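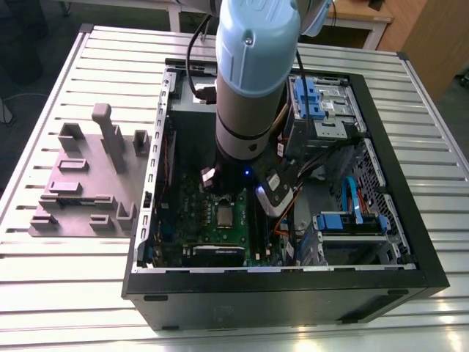
Minutes No. 19, page 1

MEDTON TENANTS AND RESIDENTS ASSOCIATION
Minutes of the general meeting held 2019-05-04 in the lower hall, Mulligan Street

Present: the chair, the vice chair, the secretary, and members as signed in the attendance book. A representative of Brusex, the building management firm, attended for items 3 and 4 only.

Apologies were received from two members of the garden group.

1. Minutes of the last meeting

The minutes were read and approved with one correction. Under item 6, "east stairwell" should read "west stairwell." The secretary will change the file copy.

2. Matters arising

Hall doors. The closer on the left-hand door has been adjusted and the door now shuts without being pulled. The right-hand door still sticks at the bottom. The secretary will report it again.

Bicycle room. Tags were put on all bicycles in July of last year, and owners were asked to remove the tag to show the bicycle was in use. 12 bicycles still have the tag on. It was agreed to post a final notice for four weeks and then offer them to the repair shop on Cenduslow Road. A member asked that the child's tricycle be left out of this, as the family is known to be away. Agreed.

Newsletter. The spring issue went out late on account of the printer being closed. Copy for the next issue is due two weeks before it goes to print. The secretary asked for shorter items.

3. Laundry room

The Brusex representative reported that the two older dryers will be replaced and that the washers will stay. The new dryers take the same card as the present ones. The price of a cycle will not change this year.

Members raised the following:

The drain in front of the end washer backs up when more than two machines are running. Brusex will send a plumber and will tell the secretary the date in advance.

The light timer is too short. Several people have been left in the dark while folding. Brusex said the timer can be lengthened by the super without a work order, and will ask for this.

Hours. A resident living over the laundry room asked for an earlier closing time. Residents who work evening shifts spoke against it. After some discussion the meeting voted on closing at ten in place of eleven. The motion failed. It was agreed that rubber mats under the machines should be tried first, and Brusex will price them.

4. Heating and hot water

Brusex gave a short account of the boiler shutdown in the winter. The failed part was a circulating pump. A spare is now kept in the boiler room. The representative was asked why notices went up only in the front lobby. Notices will be put up in both lobbies from now on.

Residents on the top floor reported that water takes a long time to run hot in the morning. Brusex asked that they write down the time and the apartment line for one week and hand the list to the secretary. The sheet is on the board by the mailboxes.

The representative was thanked and left the meeting.

5. Money

The account was presented by the chair. The balance stands at $692 after payment of hall rental and the newsletter bill. The only income in the period was dues and the bake table.

The application to the city small grants fund has been sent in. The amount asked for is $2000, to go toward the courtyard paving and two benches. An answer is expected before the summer. If the full amount is not given, the benches will come first. One member wished it recorded that she thinks the paving is the more urgent of the two, given the puddle by the ramp.

The account report was accepted.

6. Courtyard and garden

The raised beds have been assigned. There is a waiting list of three households. Anyone who has not planted by the end of the month will be asked if they still want the bed.

The hose reel leaks at the handle. A new washer was tried and did not cure it. Up to $30 was approved for a replacement.

Dogs. There was a long discussion. The rule remains that dogs may cross the courtyard on a leash but may not be let loose in it. A new sign will be ordered, as the old one has faded. A request for a fenced dog area was put off until the paving is settled.

7. Summer cookout

The cookout will be held in July on the same footing as last year, with each household bringing a dish. Two grills are on hand. The folding tables need to be checked, as one had a bad leg when it was put away. The street permit is not needed so long as everything stays inside the gate.

Music is to stop at nine. A sign-up sheet for setting up and cleaning will go on the board.

8. Other business

Packages are again being left on the floor of the front lobby. The vice chair will ask Brusex for a shelf.

A member asked for the key to the storage closet to be returned by whoever has it.

The lost property box is full. Items not claimed by the next meeting will be given away. It now holds mainly gloves, umbrellas and one good raincoat.

9. Next meeting

To be held in the lower hall at seven in the evening. The date will be posted once the hall has confirmed it. Items for the agenda should reach the secretary one week before.

The meeting closed at 8:40.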